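Rajeshwari Mathew
@rajmathew_athome
15 November 2019

1/ Plush toy thread, because you asked how I keep the fruit off the bed. Short version: I don't! But I do have a basket now and it has changed my evenings.

2/ I tried a Rillel fabric bin first (too floppy, sagged the minute it sat on a mattress) and then went back to the plain white plastic kind with the little holes all over. Stiff sides, smooth thick rim, a slot you can hook your fingers through.
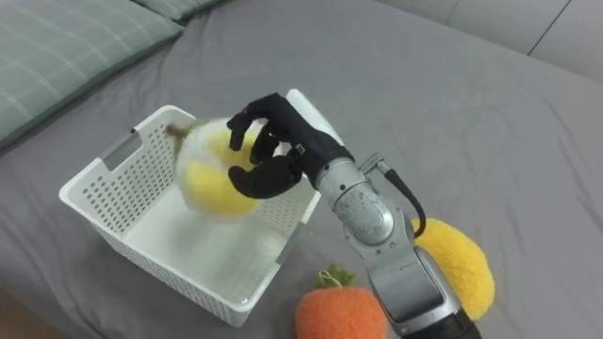

3/ The other thing I love is that you can shake the crumbs out of it. Plush fruit collects crumbs like you wouldn't believe – the fuzzy ones are the worst, and of course mine are all fuzzy.

4/ My friend Beryl sorts hers by color. I have one rule: everything goes in, nothing gets arranged. Pear, banana, orange thing, done. I used to fuss over it and it took over 4 times as long.

5/ Gray sheets, by the way! I switched in February and bright toys really jump out at you on gray. No more finding a banana with my foot at midnight.
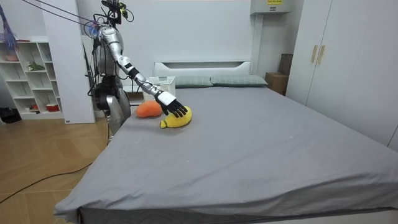
Banana and orange still out, basket up by the headboard.

6/ Someone asked about size. Go smaller than you think. A big tub turns into a place where socks live, and then you're digging. Mine fits 3 pieces of fruit nicely and it's light enough to carry off with one hand.
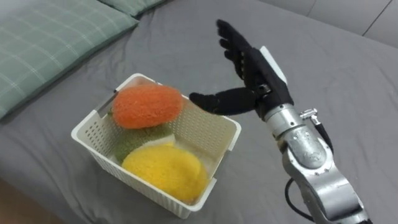 7/ Washing the plush: cold, gentle, inside a pillowcase with the end knotted. Air dry only. I put a pear in the dryer once and the fuzz never came back the same.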